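Liesl Widmer se suma al cartel de la gira Asondale

14 de octubre de 2020 – La gira Asondale, que lleva tres temporadas prometiendo «una sorpresa mayúscula» y entregando casi siempre un segundo bajista, ha anunciado por fin un nombre que el público reconoce. La cantante Liesl Widmer actuará en la parada de diciembre en Mostgate, entre el coro local y los cabezas de cartel, Vustance.

Widmer no publica disco desde que se retiró a componer en el campo, retiro que ha comentado en una cantidad notable de entrevistas. Cantará 20 minutos, con piano y sin bailarines. Los bailarines, según la organización, lo han encajado bien. 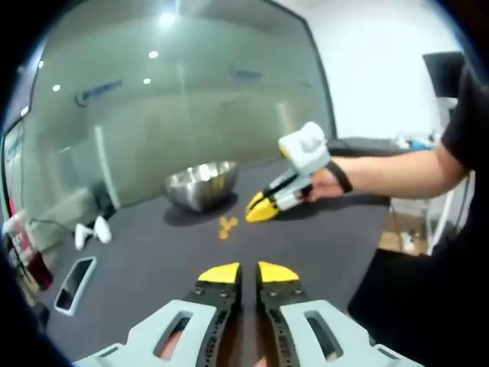
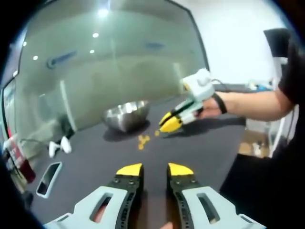
El promotor, Uwe Frerichs, asegura que la negociación fue sencilla. «Le mandamos una propuesta de 80 páginas y contestó con un sí de dos letras», explica. La telonera Ah-rin Do, confirmada desde el verano, pasa a abrir la noche media hora antes, cuando buena parte de los asistentes seguirá buscando aparcamiento.

La sala de Mostgate ofrecerá 600 localidades, todas sentadas, con butacas separadas por grupos. Se pide al público que no cante los estribillos, petición que los seguidores de Vustance han recibido como una ofensa personal.

Las entradas salen a la venta esta semana en la web de la gira y en la taquilla de la sala. Quienes ya tenían la suya no deben hacer nada, salvo volver a mirar la hora.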